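档案管理与文件保管基础 第4讲 讲义
主题:小型机构纸质文件的整理、编号与存放

4.1 本讲范围

本讲讨论办公环境中的现行文件与半现行文件,即仍有查阅需要、尚未移交档案室的那一部分。永久保存文件的鉴定与移交放在下一讲。电子文件只在涉及纸电对应关系时提及。

预备知识:第2讲的文件生命周期,第3讲的保管期限表。没有完成第3讲作业的同学请先补做,本讲的分类练习直接使用作业中的期限表。

4.2 基本术语

件:归档文件的最小单位。正文与附件为一件,正本与定稿为一件,来文与复文可为一件,也可各为一件,但同一机构内部应当一致。

卷:一组有联系的文件的组合。按卷整理时,卷内文件须有固定次序。

类目:分类方案中的一级或下级条目。类目名称用名词或名词短语,不用“其他”“杂项”作一级类目。二级以下可设“综合”,但须写明收录范围。

保管单元:实际上架的物理单位,如一个档案盒、一个活页夹、一个文件袋。保管单元与卷不必一一对应。一卷可以跨两个单元,一个单元也可以装若干薄卷,两种情况都要在脊背标签上写清。

4.3 分类方案的编制

分类的依据通常有年度、组织机构、职能(问题)三种,实际方案多为复式。常见组合为“年度—机构”与“年度—问题”。机构设置频繁变动的单位宜采用后者,职能相对稳定,类目不必随部门更名而改动。

编制步骤:
(1)收集现有文件目录、部门职责说明和收发文登记簿;
(2)列出职能清单,合并名称不同而内容重复的条目;
(3)确定一级类目,数量以14个以内为宜,超过时检索者很难在不查表的情况下选对;
(4)逐类写出范围说明与互见关系;
(5)用一批真实文件试分,记录无法归入或可归入两类以上的文件,据此修改范围说明。

第(5)步常被省略。试分样本不需要很大,但应覆盖各种文种,尤其是会议材料、合同附件和往来函件,这三种最容易出现归类分歧。

关于合同:合同按签订年度归入,还是按履行完毕年度归入,两种做法都有依据。本课程采用签订年度。补充协议随主合同,不按自身日期另分。

4.4 编号规则

本课程使用四段式编号:

全宗代号—年度—类目号—件号

例:FL—2000—04—358

其中FL为Fledum事务所练习全宗的代号,2000为年度,04为类目号,358为件号。件号在同一年度、同一类目内流水编排,不因保管期限不同而重新起号。

注意事项:
类目号固定两位,不足补零。年度固定四位,不得简写。
件号不补零。排序由目录软件处理,手工目录按数值排,不按字符排。
作废的件号不再使用,在目录备注栏注明“空号”及原因。
编号不得包含存放位置信息。位置会变,编号不应随之改变。位置另设字段,见4.6。

常见错误是把柜号写进文件号。Kovham仓储的练习案例中,旧编号前两位为柜号,搬迁之后编号与实际位置全部脱节,检索者只能先查旧平面图。该案例的目录附在讲义末尾的材料包内,请在课前阅读。

4.5 装具的选择

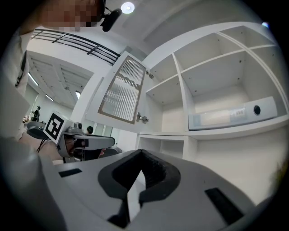
装具按使用频率确定。每周都要取用的文件,用活页夹或开口文件盒,便于增补;已经办结、只作备查的文件,用带盖档案盒,以减少积尘和光照。两类装具不宜混放在同一格内,高度与深度不同,取用时容易带倒相邻单元。

活页夹的优点是增补方便,缺点有三项须注意。第一,打孔会损伤文件,有保存价值的原件不得打孔,应装入带孔的透明保护袋。第二,装入过满时夹环闭合不严,页边受剪切,装入量以夹环容量的大部分为限,留出翻页余量。第三,金属夹环在潮湿环境中锈蚀,长期保存前应改换装具。

档案盒的厚度应与内容相符。盒大件少,文件会在盒内弯曲下滑,可加衬板。盒小件多,则盒盖变形,脊背标签随之翘起。

立放与平放:
标准幅面的文件以立放为主,脊背向外,标签可直接读取。
大幅图纸和易变形的册页平放,叠放层数从少。
活页夹可以短期平放,长期平放会使夹环一侧高于开口一侧,上层单元倾斜。

去除金属物:归档前应去掉订书钉、回形针和长尾夹,改用线装或不锈钢钉。现行阶段可以保留,办结时一并处理。

4.6 存放位置的描述

位置描述由三部分组成:架号、格号、格内序号。架号从入口一侧起编,格号由上至下、由左至右,格内序号由左至右。平放单元的格内序号由上至下,并加后缀P。

位置表与文件目录分开维护,以保管单元号相连。移动一个单元,只改位置表中的一行。这样做的前提是每个保管单元都有唯一编号,并标在脊背上。

脊背标签应包含:单元号、年度、类目名称、起止件号。字号以站立时在正常取用距离能够辨认为准。标签位置全部统一,从底边量起,不从顶边量起,因为不同型号装具的高度不同,底边对齐后一排标签才处在同一水平线上。手写标签用档案墨水或颜料墨水,不用圆珠笔和热敏打印。热敏标签褪色后无法恢复,须对照目录重做。

分配格位时应预留增长空间。按类目连续排满的做法在第一年最整齐,第二年就要整体后移。较稳妥的方法是每类末尾留空,留空量参考上一年度的增长量。没有历年数据时,先按等量预留,半年后调整。

4.7 借阅与归还

每次取出保管单元或单件文件,须在原位放置代位卡。代位卡写明单元号或件号、借出日期、借用部门、预计归还日期。只登记台账而不放代位卡,后来的检索者无从判断文件是借出还是错放。

归还时由管理人员上架,借用者不自行上架。错放的单元比借出的单元难找,因为目录显示其在架。

单件借出时,代位卡插入盒内原位置。归还时核对页数,附件逐项清点。

4.8 关于集中保管与分散保管

集中保管指各部门文件统一存放于一处,由专人管理。分散保管指文件留在产生部门,仅目录集中。前者便于控制标准和安全,后者便于日常取用。混合模式以文件是否办结为界,办结前分散,办结后集中。

混合模式的难点在于“办结”的认定。建议为每一类文件写出可核查的办结标志,例如末次付款、批复下发、项目验收签字,而不采用“经办人认为不再需要”一类的主观标准。

Altgate项目组的练习材料采用混合模式,半现行文件占用了几乎全部架位,原因在于办结标志没有写入类目说明,部门一直不移交。

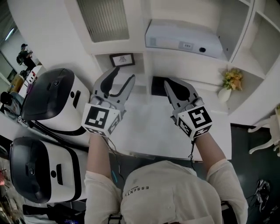
Pirzada登记处在课程讨论区提出不同意见,认为办结标志写得再细也解决不了移交滞后,症结在于部门移交之后调阅变慢,所以宁可留在手边;应当先规定调阅时限,再谈移交。该处的做法是先公布调阅时限,执行稳定后才开始催交,并把逾期未能调出的情况记入登记簿。

这一意见可与本节内容并行采用。办结标志解决“何时应当移交”,调阅时限解决“是否愿意移交”。作业中讨论混合模式时,两方面都要涉及。分散保管部分还应说明目录由谁更新、多久更新一次,否则集中目录会逐渐失效。

4.9 定期核查

核查分为两种。

架位核查:以位置表为准,逐格核对单元号。发现不符时先记录,全部核完之后再统一调整,避免边核边移造成二次错误。

内容核查:抽取若干单元,打开核对件号、页数与目录。抽取应使用随机数,不按方便取用的次序。

两种核查均从架到表、再从表到架各做一遍。只做前一遍,会漏掉目录中有而架上没有的单元;只做后一遍,会漏掉架上有而目录未登记的单元。

核查记录应注明核查范围、差异清单、处理结果。差异为零也要留存记录。

4.10 保管环境

温湿度控制的重点在于避免剧烈波动。无专用库房的机构,应使文件架离开外墙、暖气和水管。最低一层离地,防止清洁用水和渗漏。阳光直射的位置须遮挡,彩色打印件与传真件尤其不耐光。

复印机和碎纸机不与文件架相邻,纸屑和碳粉都会落入开口装具。

4.11 作业

(1)为所附Altgate材料包编制两级分类方案,每类附范围说明,并列出试分时遇到的分歧文件及处理理由。
(2)将Kovham旧编号改为四段式编号,编制新旧对照表。对照表须能双向检索。
(3)为任意一种文件写出办结标志和调阅时限,篇幅一页以内。

作业以纸质提交,左侧留装订边,不打孔。四月课程结束时随作业退回评语。

讲义修订日期:25/02/2018
本版修改了4.4的件号规则与4.6的后缀写法,旧版中平放单元用后缀H,仍持旧版者请自行更正。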